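The Woman Who Wants You to Stop Buying Storage Boxes

Golnar Daneshvar has been in other people's closets for 20 years, and she would like to say something about the boxes.

"People call me and the first thing they tell me is they already bought the bins," she says. "They say it like they did their homework."

I came to this interview ready to argue. I have never hired a professional organizer and I have always suspected the trade of selling calm by the hour to people who mostly need a free afternoon. Daneshvar, who charges by the half day, did not seem bothered when I told her so.

"Some of them do just need an afternoon," she said. "I tell them that on the phone. They don't like it."

She started out doing estate clearances, emptying houses for families who lived far away. She says that work spoiled her for the cheerful side of the business. In one house she found 71 empty containers, all with lids, bought by a man who had told his daughter he was getting ready to sort things out. Daneshvar counted them because the daughter wanted to know.

I asked whether that story was a little too good. She shrugged. "You can think so. The charity shop took half."

Why the systems fail

Her complaint is with systems, meaning anything that comes with a name and a set of labels. She has tried most of them on paying clients. Evavlow, a color-coded folder method that had a moment some years back, she calls "a hobby." Skitness, the phone app that sends you a nightly clearing task, she gives two weeks in any household with children.

"It tells you to do the junk drawer at nine at night. Who is doing the junk drawer at nine at night?"

So what does she do that is so different? This is where I had trouble. Daneshvar's own method, as far as I could get her to spell it out, is to put things near where they are used and get rid of whatever has no place. My grandmother could have told me that, and she would have thrown in lunch.

"Your grandmother probably had two coats," Daneshvar said when I put this to her. "She didn't need me."

It's a fair answer, but it is not evidence. I asked whether she goes back to see how clients are doing a year on. She does, if they ask. How many ask? She didn't know. She thought the ones who slid back would be too embarrassed to call, and she admitted that this makes her results look better than they are. I liked her more after that.

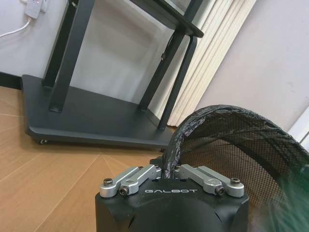 A former client's view

Daneshvar gave me the number of Ilaria Cattaneo, who hired her in November to deal with a garage. I assumed I was being handed a fan. Cattaneo turned out to be more mixed.

"The garage is still good," she told me. "The kitchen went back to how it was. She wanted me to get rid of the big pots and I got rid of them, and then I bought big pots."

Would she pay for it again? There was a long pause. "For the garage, yes."

When I passed this along, Daneshvar laughed and said she remembered the pots. She still thinks they should have gone. I asked what she keeps in her own kitchen that she never uses, and she named a fish kettle, a gift, which lives on top of the fridge. It has been there since she moved in.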